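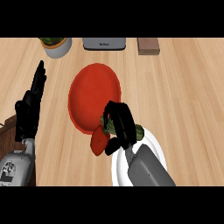 Pale wood, one potted plant, plenty of bare tabletop to work on.

I've been oiling my own table for years with whatever was on sale, and it always ended up the same way: fine until spring, then gray and thirsty near the place where I eat breakfast. So when my neighbor Inês Baptista handed me her half-used tin of Balaskas table oil and told me to stop buying junk, I gave in and bought the full kit. It comes with the oil, two pads (one rough, one soft), a cotton cloth and a leaflet folded so many times it never goes back in the box.

First thing, the smell. It's nutty and a bit like an old paint box, and it hangs on for a couple of days. I did mine in February with the windows cracked open and wore a hat indoors, so maybe wait for warmer weather if you can!

The oil is thin, much thinner than the Clindard one I used before, and it spreads a long way. My table seats six and I still have more than half the tin left. You pour out a puddle, push it along the grain with the soft pad, leave it for 15 minutes and wipe off everything that hasn't gone in. I left one end too long the first time while I was on the phone and it went tacky, like the lid of a honey jar. A bit of fresh oil and some rubbing sorted it out, but my arms knew about it the next day.

The rough pad is the weak spot. It started shedding little green crumbs halfway through, and I was picking them out of the wet oil with a fingernail, which was not how I'd planned my evening. I switched to fine sandpaper from the drawer and got on much better. For a kit that costs 57 dollars I'd expect a pad that makes it to the other end of the table.

Now the good part. After two coats the wood has a soft, low shine that doesn't look like plastic, and the grain shows up beautifully in the morning. Water sits on top in beads. I've had hot mugs on it, a leaky bag of clementines, and a red wine glass that left a ring overnight (my fault, long dinner). The ring wiped off with a damp cloth. With the Clindard oil I'd have been staring at that ring all summer.

It does darken the wood a little, more than the leaflet lets on. I like it, my sister doesn't. Try it on the underside first, and let it dry properly before you make up your mind, as it looks a lot yellower on day one than it does a week later.

Oh, and please lay your oily rags out flat outside to dry. Don't ball them up in the trash, they can heat up and catch fire. The leaflet does say so, in tiny print on the back.

Would I buy it again? The oil, yes, in the plain tin without the kit. Four stars, and I'm keeping the cotton cloth for the shelves in the hall, which are next.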